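How to set up and look after a pair of hand-held grippers for thin paper and tissue

Last changed 2018-12-11

This page explains how I prepare two hand-held grippers before a recording day and how I keep them in good order after. It is written for the type with two linkage arms and ribbed finger pads. Our pads come from Liltetti, and the small bench scale is from Hellwig, but the steps are the same for other makers. Thin things are the hardest for these grippers. A box or a bottle forgives a pad which stands a little crooked. A leaflet does not.

You will need: a hex key set, a soft brush, a cloth without fluff, clean water, one drop of light oil, a spare set of pads, and some old leaflets and tissues for the test.

1. Clean the pads

Open the gripper fully and brush between the ribs, from the inside to the outside. Paper leaves a fine dust there and after some time the ribs become smooth under the finger. Wipe each pad with the damp cloth and let it dry in the open air. Do not use alcohol on our pads. I did it in May and the surface became hard, and I had to change both.

2. Check the linkage pins

Hold one arm still with your hand and move the other one gently up and down. It must not click. If it clicks, look which pin is moving and tighten the screw behind it by a very small turn. When the arm is too stiff afterwards, you have turned too much. Put the drop of oil on a needle, touch the pin with it, and wipe away what stays outside. Oil on the bracket will travel to the pad sooner or later.

3. Make the pads parallel

Close the gripper slowly on one sheet of paper. Both pads should touch the sheet with their full face. If only the tips touch, loosen the bracket, press the pads together by hand, and tighten again while they are closed. Pull the sheet. It should come out with the same resistance from the left and from the right.

4. Set the zero opening

Start the Zakix program, choose the gripper, close it without any object and press Zero. Then open and close it 13 times and look at the closed value. In our settings a difference up to 5 counts is allowed. If it is more, go back to step 2, in most cases a pin is still loose. Write the fully open value on the sheet. Ours is 536 for the left one, and when it drifts I know that the arm is bent or something sits in the joint.

5. Test with a leaflet and a tissue

Put a folded leaflet on the table and take it by the edge with the first gripper. With the second one, take a crumpled tissue and lift it a little from the table. Go in from a low angle and close slowly. The paper may bend, but it should not tear, and the tissue should not slip when you turn your wrist.

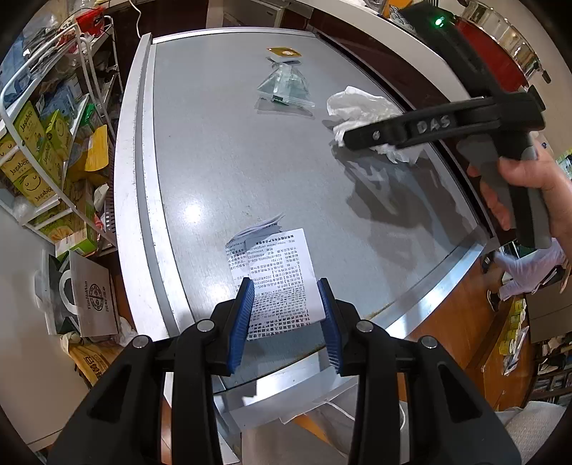
6. Look at the light and the shadows

A gray tabletop is good for this work, but it can still shine. Sit down at your place and look through the live picture of each gripper, with the hand in the working position. A strong reflection next to white paper makes the edge of the paper hard to find. Move the lamp or turn the paper before you start. Remember that your own hand and the gripper also throw a shadow.

7. After the work

Brush the pads again and leave the gripper open, so that the ribs do not press into each other overnight. Roll the cable loosely if your model has one. Charge the battery before you put the gripper in its case.

When to change the parts

Pads: after 500 closings on rough material, or earlier if the sheet in step 3 slides out easily. Change left and right together.
Pins: when tightening does not help any more.
Brackets: only when bent. The Trornix bracket also fits, but you need to repeat steps 3 and 4 after the change.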